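14 July 2022

What a day! I got the letter from Drondwood College this morning and had to read it standing up in the hall. They've given me a place on the livestock course, the proper two-year one, and I start in the autumn. I rang Nelli Saarela straight away and she shrieked so loudly her dog joined in.

I've wanted this ever since the open day in January, when we all stood in the sleet looking at Kaltau ewes and I didn't want to go home. There were 190 of them in the long shed (lovely deep-bodied things) and the shepherd let me handle 3 before lunch. I got the ages wrong on two and didn't care a bit!
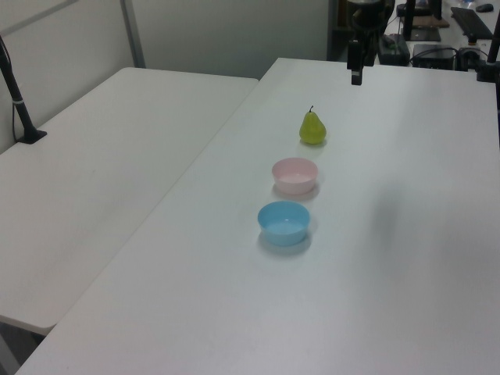 Page 30

Nelli thinks I should try for the judging team as well. I'd love to, though giving your reasons out loud to a row of strangers makes my knees go. She has lent me her old Plirkovitz handbook, full of pencil notes, and I've read the chapter on shoulders twice already.

Still to do: send the form back, ask Mr Bălan if I can keep my Saturday milking, find out about the bus. Boots too, mine leak. Mum wants to ring everyone tonight and I've said she can.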